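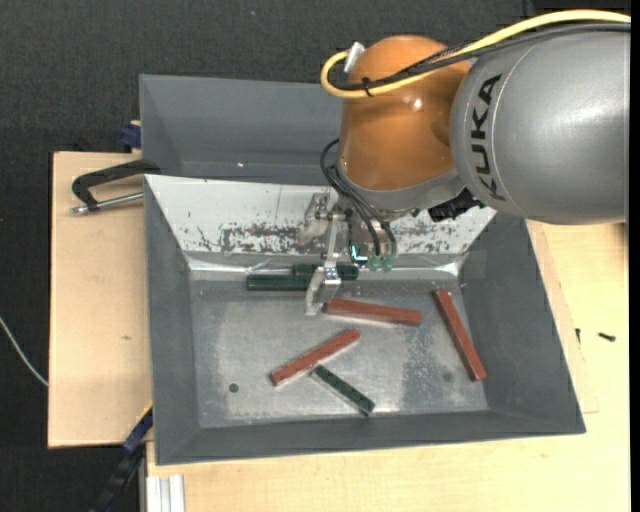
By the newsletter desk at Lenddale Automation Club
Filed under: Kits and Services | March

If you were at the last open evening you already know I have been going on about the Natia picking kit to anyone who stands still long enough. So, with a few weeks of use behind us, I finally get to write it up properly!

For those who missed it, Natia is a bin picking package put together by Lappalainen. You bring the robot arm and they supply the tool, the software and a small box that ties the two together. The tool is the bit I was most curious about, because it has a finger and suction cups on the same head. Most of the small shops in our membership have one or the other, and most of us have stood there swapping tools by hand and wondering if there was a better way. There is, and I like it a lot.

We run ours on the KUKA, over the big gray bin, with red and green bars as the test parts. Bars are a nice honest challenge. They lie flat on the floor of the bin, they slide up against the walls, and they like to end up right in the spot where a wide gripper can't get down beside them. The long finger is slim enough to reach into that strip along the far wall, and its angled tip can nudge a bar away from the edge before the cups go in. The first time I watched it tease a bar out of a corner I made a noise I won't try to spell.

Setup took us 2 evenings. The first went on mounting and hoses, the second on teaching it where the bin was. The guide is clear and written in normal English, with one odd gap: it skips straight from fitting the cups to running the first pick, and never mentions that you need to set the air pressure in the software as well as at the regulator. We lost a good part of the second evening to that. I wrote to Lappalainen and they answered the same afternoon, and they say the page is being rewritten.

A word on clamps. The kit assumes your bin stays exactly where you told it the bin was, and ours did not, at first. A bar dragged along the wall pushes harder than you would think. We clamped everything down and ran the teaching step again, and the picks got noticeably cleaner. If you try this at home or in your own shop, clamp first and teach second.

Now for what it did. Our best run was 60 picks with 7 misses, all of them on the darker green bars. Red bars were a breeze. The green ones lying tight along the back edge gave it the most trouble, and a couple of times it went for the shadow beside the bar – so close! More light helped. I haven't yet tried the second camera mount that comes in the box, and I'd love to hear from anyone who has.

The software deserves a mention too. You get a plain screen with a list of steps, and you can drag them around: reach, nudge, grip, lift, check. When a pick fails it saves what it tried, and you can step back through it one move at a time. I spent far too long doing this with a mug of coffee going cold next to me, and came away understanding our own bin a good deal better. There are deeper settings tucked away for people who want them, but I got all of the results here without opening that menu once.

What would I change? The cups wear, and the spares only come in a mixed pack, so you end up with sizes you don't need. The hoses could be a touch longer for bigger arms. And the finger is quick to bend sideways if you teach it badly (ask me how I know). A spare is in the box, thank goodness.

Several of you asked how it compares with the Otell rental service. We had an Otell unit in last fall, and it was great at boxes and very quick to get going. For loose parts in a deep bin I prefer the Natia, mainly for the finger. If you only need something for one short job, though, Otell is still the easier choice, and they come out and set it up for you, with pickup included at the end.

Natia comes with a 36 month warranty on the tool, not counting cups and hoses. Lappalainen also lends out a trial kit to clubs and small shops, and we have ours until the end of the season. Members are welcome to bring their own parts and see how it gets on with them. Odd shapes especially! I already have a request in for pipe elbows and another for wooden spoons, and I can't wait to try both.

To book a slot, put your name on the sheet by the Lenddale front door or reply to this newsletter. Evening slots start at 6:30 p.m. Please bring enough of your part to cover the bottom of the bin, and leave anything oily or fragile at home.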